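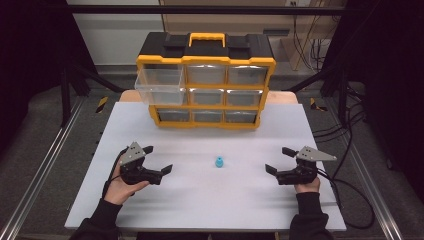

Week 4: Small parts storage and sorting

Small parts cause more lost time in a workshop than large ones. A missing panel is noticed straight away, but a missing spacer is usually noticed when the job is half assembled and the glue is going off. This week covers how to choose a container for small parts, how to divide it up, and how to keep the divisions working after the first month. The drawer organizer is the type we will spend the most time on. A nine-drawer unit in a three by three grid, with a carrying handle over the lid and clear drawers, is a fair size for one bench and one person. With the top left drawer pulled partway out, it overlaps the drawer below it, so a part that goes into the lower drawer often should not be kept under one that is left open.

4.1 Types of container

Open trays are fastest to use and worst to move. They suit parts that will be used up in one sitting.

Lidded compartment boxes travel well if the dividers reach the lid. Many do not. Turn the box upside down with rice in it before you trust it with washers.

Drawer units sit between the two. Each drawer opens by itself, so the rest of the stock stays covered, and a single drawer can be taken to the job. The weakness is the front edge. If the unit is carried tilted forward, drawers without a stop will slide out. Check for a stop or a catch at the back of the drawer.

Jars are fine for one kind of part in quantity. They take up more shelf depth than people expect.

4.2 Planning the grid

Empty the drawers first. Do not plan around what is already in them.

Sort the parts on a plain, light-coloured surface with some clear space in front of the unit. Pale or translucent pieces are harder to see on white, so keep a dark sheet of card nearby for those. Small cones and caps should be stood on their wide end while you sort. On their side they roll in a curve and end up on the floor.

Make the first sort by what the part does: fasteners, caps and plugs, spacers, electrical, spares for a particular tool. The second sort is by size. Students often reverse this and finish with a drawer of things that are all 14 mm across and have nothing else in common.

Then assign drawers:

Top row: parts you reach for every session.
Middle row: parts you need for particular jobs.
Bottom row: heavy parts and refills. Weight at the bottom keeps the unit steady when the upper drawers are open.

Leave one drawer empty. It will be needed for the part you forgot, and during a strip-down it can hold whatever came off the job.

4.3 Labels

Clear fronts do not replace labels. From a seated position you can see the first layer of parts and not much else. Label the drawer front with the name and size, and put the same label inside the drawer at the back. When two drawers are out at once, the inside label tells you which is which even if the front one has come off.

Write the label the way people say it in the shop. If everyone says "blue caps", the label should say blue caps, with the catalogue name underneath in smaller letters.

4.4 Fill levels

Fill to two thirds at most. Parts piled above the drawer wall catch on the frame, and the usual response is to pull harder. A drawer that holds 40 caps level with the rim is comfortable with 25 or so. Keep the surplus in a bag marked with the same label and store it somewhere else.

Set a reorder point for anything used weekly. For this course, a card in the drawer is enough. When you reach the card, hand it in at the stores window.

4.5 Putting away

Return parts one kind at a time. Open a drawer, put the parts in, close it, then open the next. Working with several drawers open is the main cause of mixed stock.

A single part left on the bench at the end of a session goes into the tray marked Unsorted. Do not guess its drawer. Aitana Mateos empties the tray each morning before the 9:30 group.

Practical task

Work in groups of 2. Each group receives a bag of 32 mixed parts and an empty drawer unit. Produce a drawer plan on paper before you put anything away, then sort, label and load the unit. Swap with another group and find three parts using only their labels. Write down any label that slowed you down and suggest a better one.

Hand your plan to Jarlath Ó Néill by the end of the session. Plans in pencil are fine.

Reading for next week: the handout on shelf depth and bin sizes, sections 1 to 3.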